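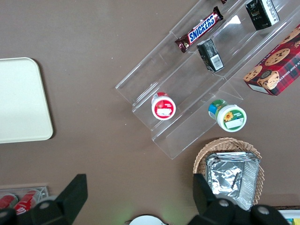
Recording pick-and-place demonstrations by hand

Before you start, set the arm to free-drive and check that the wrist camera is streaming. Clear the previous episode from the buffer.

1. Set out the items. We use a stepped acrylic organizer for snacks and jars, a tray to one side and a wicker basket. Turn the organizer to a new angle every 19 episodes so the policy doesn't learn one fixed layout.

2. Choose one item and one target, and type the instruction before you touch the arm. "Put the Snickers on the tray" is enough.

3. Hold the arm above the wrist joint. Keep your hands out of the camera's view.

4. Come in from above and line the fingers up with the short side of the item. Candy bars lie at a slant, so rotate first and then go down. Round jars can be taken from any side, but watch the raised lip on the shelf.

5. Close the gripper with the foot pedal, wait half a second, lift straight up and move to the target.

6. Open, back off and press Save. If you bumped the organizer, press Discard and redo it.

A full set is 296 episodes. Send finished sets to Ans Prins for review.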